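Bed making

Bed making is the arranging of sheets, blankets, comforters and pillows on a bed after it has been slept in. It is commonly described as a daily habit, though surveys on the point rely on what people say about themselves and should be read with care. A poll of 1,607 adults issued by the bedding retailer Holmgren found that most made the bed every morning. The retailer sells bedspreads, and only 279 of the replies came from people living alone.

Claims of benefit

Better sleep, a tidier home and improved mood have all been credited to the practice. The evidence is thin. Eilif Amundsen, in his household manual Grustent, puts the time saved by an orderly bedroom at 20 minutes a week but gives no source for the figure. Obed Antwi has argued that people who make their beds may simply be people who already like order – a point the manuals rarely take up.

Layers and loose items

Older instructions assume a flat sheet, a wool blanket and a spread, all tucked in. Many beds now carry a comforter and one or more fuzzy throws, which do not tuck well and tend to end up in a heap.

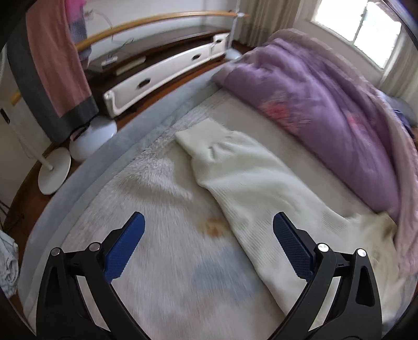 Clothing is a further complication. Sweaters taken off at night are often left on top of the covers, and the usual advice to fold them first is widely repeated and, by most accounts, widely ignored. Stains on a blanket are better treated before the bed is made, whatever the label promises about easy care.

See also: Bedding, Comforter, Laundry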